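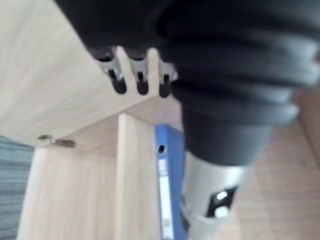 Nahaufnahme. Foto: S. Badawi

Schranktüren, Schubladen, Papierstapel: Kleinkram fürs Arbeitszimmer

Wieder mal eine Sammlung, schnell runtergetippt. Vieles kam per Mail von euch, manches mach ich seit Jahren so. Reihenfolge egal. Einfach suchen, was gerade klemmt.

Schublade läuft schwer
Rausziehen, ganz. Schienen aussaugen, mit trockenem Pinsel in die Ecken. Dann erst schmieren. Bei Holz auf Holz: Kerzenstummel, weiße Kerze, kein Duftzeug. Zweimal kräftig über die Kante, Schublade rein, ein paar Mal hin und her. Bei Metallschienen einen Hauch Silikonspray auf ein Tuch und damit abwischen. Kein Speiseöl! Wird klebrig, stinkt irgendwann, und dann kratzt man das mit dem Zahnstocher raus. Frag mich nicht.

Schublade riecht muffig
Leer machen, mit Essigwasser auswischen (Lappen gut auswringen, das Holz soll nicht schwimmen), offen stehen lassen bis zum nächsten Tag. Danach ein Schälchen Natron rein. Kaffeepulver geht auch, aber dann riecht halt alles nach Kaffee. Briefumschläge nehmen das ganz schnell an.

Etikettenreste auf Ordnerrücken
Föhn, mittlere Stufe, bis der Kleber weich ist. Langsam von der Ecke abziehen, flach, nicht nach oben reißen. Was klebt, mit dem Radiergummi wegrubbeln. Bei Kunststoff hilft auch ein Tropfen Speiseöl (da ja, bei den Schienen nein), danach Spüli. Bei Karton auf keinen Fall Öl, gibt Flecken, die bleiben.

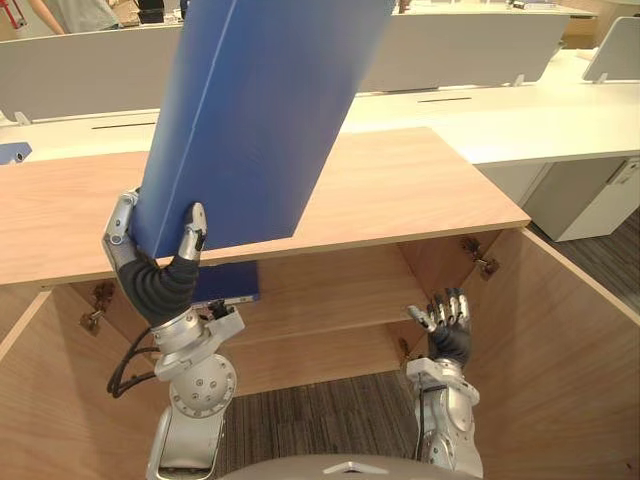 Von Sanaa Badawi, Brustville | August | Haushalt & Werkstatt | 16 Kommentare

Papier sortieren, ohne dass der Sonntagsbraten drunter leidet
Mein alter Fehler: alles auf den Boden, große Haufen, nach einer Stunde keine Lust mehr, Haufen wieder zurück in die Kiste. Jetzt so: Küchenwecker auf 30 Minuten. Ein Stapel, nicht höher als eine Handbreit. Jedes Blatt nur einmal anfassen. Entweder weg, oder ablegen, oder in die Schale "muss ich noch was mit machen". Klingelt der Wecker, ist Schluss, auch mitten im Stapel.

Kassenbons, die man wegen Garantie braucht: sofort kopieren oder abfotografieren. Thermopapier wird blass, und in der Klarsichthülle teils noch schneller. Kopie an die Bedienungsanleitung tackern, fertig.

Bedienungsanleitungen: weg mit den Sprachen, die bei euch keiner liest. Aus dem dicken Heft werden ein paar Seiten. Passt dann in eine Hülle. Kaufdatum mit Bleistift vorne drauf.

Ordner beschriften: groß, dicker Stift, ein Wort. "Auto". "Wohnung". "Zähne". Wer "Diverses" draufschreibt, findet nie wieder was. Bei mir gab es mal drei davon.

Ordner kippen um, wenn die Reihe nicht voll ist
Buchstütze, klar. Wenn keine da: ein Einmachglas mit Sand oder Kies, Deckel drauf, Filz drunter. Steht bombenfest. Oder ein Ziegelstein in Stoff eingenäht, hat eine Leserin aus Sollardale geschickt, sieht sogar nett aus.

Feuchtigkeit im Schrank
Schrank nie press an die Außenwand. Zwei Finger Luft reicht meistens, besser mehr. Rückwand im Winter mal anfassen: fühlt sie sich klamm an, Schrank abrücken und die Türen tagsüber auflassen. Schälchen mit grobem Salz oder Reis ist nett gemeint, zieht aber kaum was. Lüften bringt mehr. Morgens alles auf, fünf Minuten, zu.

Stockflecken auf der Rückwand: mit Spiritus abwischen, Fenster offen, nicht rauchen, nichts Heißes in der Nähe. Kommt es wieder, liegt's an der Wand dahinter und da hilft kein Lappen.
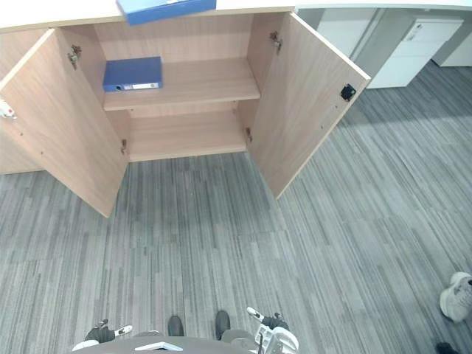 Schiefe Türen sind fast immer Einstellungssache, kaputt ist da selten was. Kreuzschlitz nehmen, passende Größe, kein Akkuschrauber. Erst die Tür langsam zumachen und gucken, wo sie streift. Dann immer nur eine Vierteldrehung, Tür zu, wieder gucken. An der linken Tür auf dem Foto sieht man, wo man überhaupt dran muss: ein Scharnier oben an der Innenkante, ein kleines unten. Beide anfassen! Wer nur oben dreht, hat die Tür danach unten schief. Hängt die Tür seitlich über, ist es meist die vordere Schraube. Steht sie vorn ab, die hintere. Höhe geht an der Platte am Korpus, da beide Schrauben lockern, jemand hält die Tür, schieben, wieder fest. Gibt Scharniere, wo das anders verteilt ist, dann probieren und merken was man gedreht hat.

Schraube dreht durch
Kennt jeder. Loch im Spanholz ausgeleiert. Streichhölzer ohne Kopf oder Zahnstocher mit Holzleim ins Loch, so viele wie reingehen. Über Nacht trocknen lassen. Bündig abschneiden, mit der Ahle vorstechen, Schraube von Hand rein. Hält bei mir am Küchenschrank seit Ewigkeiten. Wenn das ganze Stück ausgebrochen ist: Reparaturplatte, gibt's im Baumarkt, oder das Scharnier ein Stück versetzen.

Tür quietscht
Kein Kriechöl auf Dauer, das läuft weg und zieht Staub. Ein Tröpfchen Nähmaschinenöl mit dem Wattestäbchen, Tür ein paarmal bewegen, Rest abwischen. Zur Not Graphit vom weichen Bleistift, aber das schmiert auf hellem Holz. Also Küchenrolle drunterhalten.

Tür knallt
Filzpunkte oder diese kleinen durchsichtigen Gummipuffer. Oben und unten je einer, auf den Korpus, vorher mit Spiritus entfetten, sonst liegen sie nach einer Woche im Schrank. Alte Puffer, die hart geworden sind, runter damit.

Helles Holz sauber kriegen
Fingerabdrücke: lauwarmes Wasser, ein Spritzer Spüli, Mikrofaser, in Faserrichtung. Sofort trocken nachwischen. Kein Scheuerzeug, kein Schmutzradierer auf lackierten Flächen, der macht matte Stellen und die sieht man bei Gegenlicht jedesmal. Geöltes Holz nur nebelfeucht, einmal im Jahr nachölen. Öllappen danach ausgebreitet draußen trocknen oder ins Schraubglas mit Wasser. Die können sich wirklich selbst entzünden, bitte nicht zusammengeknüllt in den Müll.

Dellen von Möbeln im Teppich
Eiswürfel in die Delle, schmelzen lassen, mit dem Löffelstiel die Fasern hochkämmen. Oder feuchtes Tuch drauf und Bügeleisen kurz drüberhalten, mit Dampf. Bei Wolle klappts gut, bei Kunstfaser vorsichtig, lieber nur Eis. Und Möbel ab und zu eine Handbreit versetzen, dann entstehn die tiefen gar nicht erst.

Möbel verrücken auf Teppich
Glatte Unterlage drunter: Deckel von Einmachgläsern, umgedreht, oder Stücke von einer alten Schreibtischunterlage. Schrank vorher ausräumen. Ja, ganz. Türen mit Malerkrepp zukleben. Zu zweit schieben, unten anfassen, nicht oben drücken.

Was ihr noch geschickt habt
- Lewis hebt leere Klopapierrollen für Ladekabel auf, Kabelname drauf, hochkant in den Schuhkarton.
- Gummiband um die Schere, Gegenstück an den Haken. Schere bleibt wo sie ist.
- Klebefilm-Anfang: Büroklammer drunter.
- Vertrockneter Filzstift: Spitze kurz in warmes Wasser, Kappe drauf, liegend lagern. Geht nur bei wasserbasierten.
- Tackernadeln rausholen mit dem Buttermesser statt mit dem Fingernagel. Danke, zu spät.

Zu den Fragen vom letzten Mal: Der Beitrag über Kalk im Wasserkocher steht jetzt bei 602 Kommentaren, ich komm mit dem Antworten nicht hinterher. Zitronensäure nur kalt ansetzen, das war die Frage in gefühlt jedem zweiten. Essigessenz geht auch, danach zweimal klares Wasser kochen und wegschütten.

Nächstes Mal Bohrlöcher zuspachteln und was man mit angebrochenem Gips macht (wenig). Tipps wie immer unten ins Feld oder per Mail, Betreff "Kleinkram", sonst landet es im falschen Ordner.

Ältere Beiträge: Flecken auf Polstern | Werkzeugkiste aus Guvinano, ausgemistet | Fensterdichtung pflegen | Alle Tipps A bis Z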